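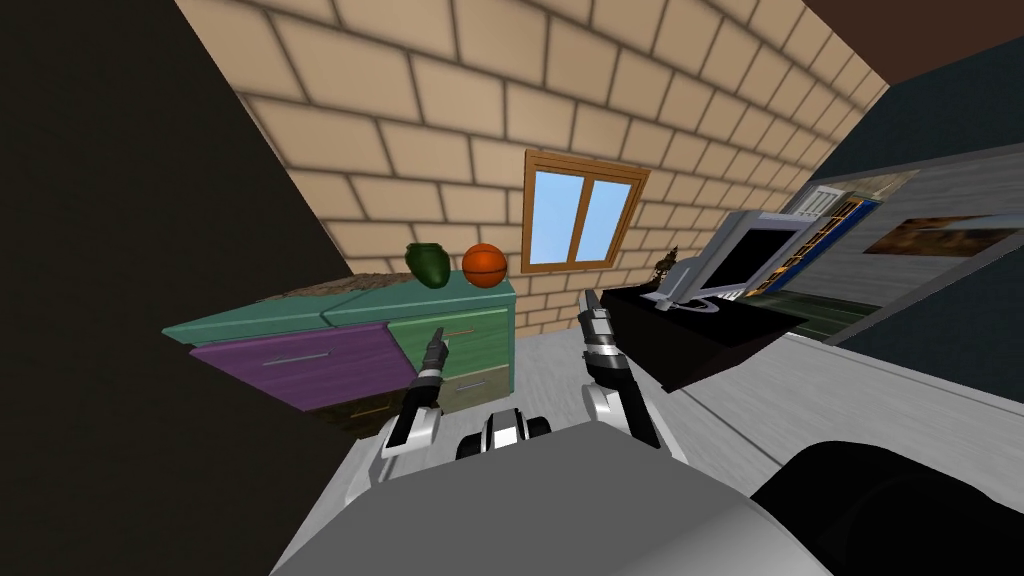
Simulated room, robot's own view, with both grippers up and the drawers to the left.

Simulation and Planning Engineer, Skustis

We're looking for someone to join the planning team at Skustis and help our two-armed robot get better at ordinary rooms. Drawers, desks, balls left on top of furniture, all of it! You'd be engineer number 11, and you'd work with Thenmozhi Varghese on motion planning and Satish Reddy on the simulator.

Most of your first months would go into Grerell, our planner. It takes a camera view and a goal and comes back with paths for both arms. We run it against a set of 1176 simulated rooms, and some of those rooms still beat it. Tilted views are a favorite of ours right now – the planner has to work out which way the floor goes before it moves anything.

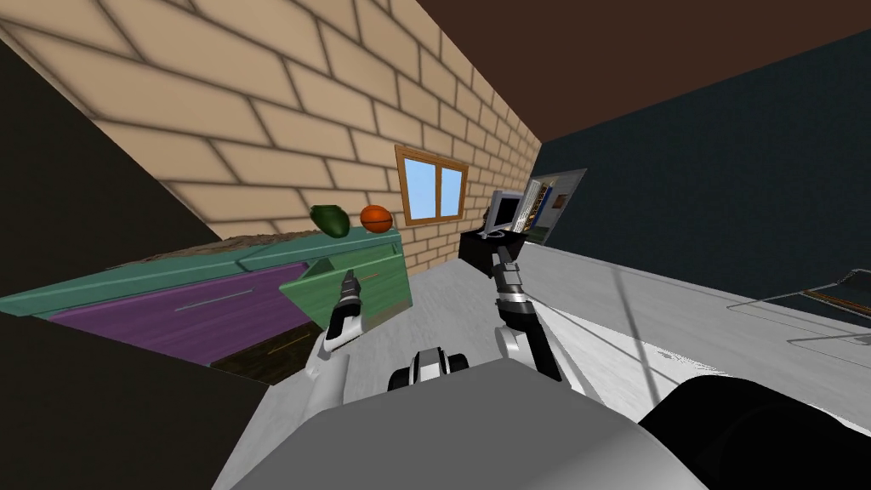
Same room, with the left gripper in front of the green panel.

What the work looks like:

Writing and fixing planner code in C++, with Python for the test tools
Building new rooms with Satish and checking that contacts behave
Reading failure logs (there are plenty) and turning them into tests
Getting the nightly run of 1000 trials to finish before 7 a.m.

You should be comfortable with 3D geometry and have shipped some code other people had to live with. Robot arm experience is great – so is game physics, and we've hired from there before. No degree needed.

The job is full time at our Lulthorpe office, two days a week from home if you like. We'd love to have you start in October.

Send a resume and a short note about a bug you enjoyed chasing to Thenmozhi Varghese. Code samples are welcome, up to 900 lines please, we read every one.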